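Ticket: tool-use policy, grasp offset estimate drifts between cameras
Project: Drosivach
Component: wrist camera / grasp estimator
Status: closed, with one follow-up
Opened: June 27, 2022

Summary

The Drosivach policy picks up a hand tool, works out where the tool's tip is relative to the gripper, and then scoops a small object with it. The method depends on one number, which we call the tip offset: the distance and angle from the gripper fingers to the working end of the tool. If the offset is wrong, the scoop lands short or pushes the object away.

After the April update to the estimator, the tip offset started coming back wrong on the bench setup. The same recorded episodes gave good offsets with the old build. Filed here because the Surell group is using the same estimator and will want the fix before they retrain.

Setup

Single arm, one fixed camera on the bench, one camera at the wrist. The training set is 1,275 episodes. The toy tools and the peeler are all in the set, and all of them are run on the marble-pattern panel. 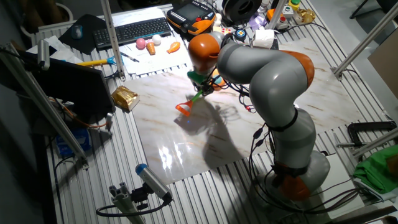 The estimator takes both views. The fixed view gives a coarse direction for the tool, and the wrist view gives the fine position of the tip. The two are combined with a weight that the network predicts itself. In the old build that weight was clamped. In the new build the clamp was removed, because on the Flastia simulator it made no difference to the results.

Steps to reproduce

1. Load the current build with default settings.
2. Replay any scooping episode from the validation split.
3. Log the tip offset at every step from grasp to release.
4. Compare with the offset from the old build.

Expected: the offset settles after the grasp and stays put as long as the tool doesn't slip.
Observed: the offset settles, then grows while the arm is moving. The error was 10 mm at its worst.

Log, first pass

Checked the camera calibration. Re-ran the calibration board and got the same values as before. Not the cause.

Checked for real slip in the fingers. Stepped through the wrist video on the bad episodes and the handle holds its position against the gripper. The estimate moves and the tool doesn't. Not the cause.

Checked time sync between the two cameras. There was a small lag on the fixed camera, so I corrected it and ran again. The drift got slightly smaller but was still there. Keeping the correction anyway.

Log, second pass

Plotted the predicted weight next to the offset. With the clamp gone, the network leans almost entirely on the wrist view once the tool is held. That should be fine, as the wrist view is the better one at that point. The trouble is in what it picks as the tip. When something is sitting in the scoop, the far edge of the object gets treated as the end of the tool.
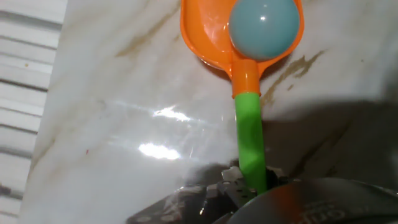 Wrist view, toy spoon in the gripper with the ball in the bowl.

Ran the same episodes with the carried object masked out and the offset stayed flat. Ran them again with the mask off and the drift came back. I'm calling this the cause of the drift. The simulator would not have shown it – the Flastia scenes release the object before the offset is read.

Log, third pass

There was a second, smaller error that the mask didn't fix. On 3 of the validation episodes the offset was already wrong before the tool was picked up, so a carried object can't explain it. The attention maps for those episodes were spread over the panel and away from the tool.
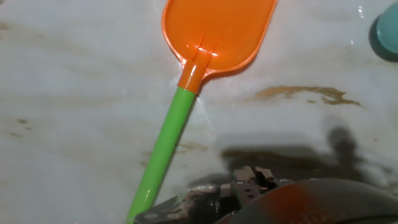
The pre-grasp estimate uses a segmentation step borrowed from the Amaral baseline, which was tuned on plain tabletops. It looks for strong edges and keeps the longest connected region. Our panel is harder on it than a plain one. With the shovel lying on the marble pattern, there is a rust-colored streak to the right of the blade's neck and a soft-edged gripper shadow below that, and both are the kind of region this step can join onto the tool. The blade also runs out of the top of the view, so the tip has to be guessed from the part that's visible. Raising the edge threshold removed the streak and left the shadow in. Adding a color term took care of both.

Fix

- Clamp on the view weight restored, same limits as the old build.
- Mask for the carried object added to the wrist branch.
- Color term added to the pre-grasp segmentation.
- Time sync correction kept.

Result after the fix: worst-case error on the validation split is 4 mm, and the drift during motion is gone. I did not retrain the policy itself. The numbers are for the estimator only.

Follow-up

Peeler episodes still need a separate check. The color term was set using the toy tools, and I haven't looked at how it does on the peeler's head. Opened as its own ticket. Surell can take the clamp and the mask now – the color term should wait until the peeler check is done.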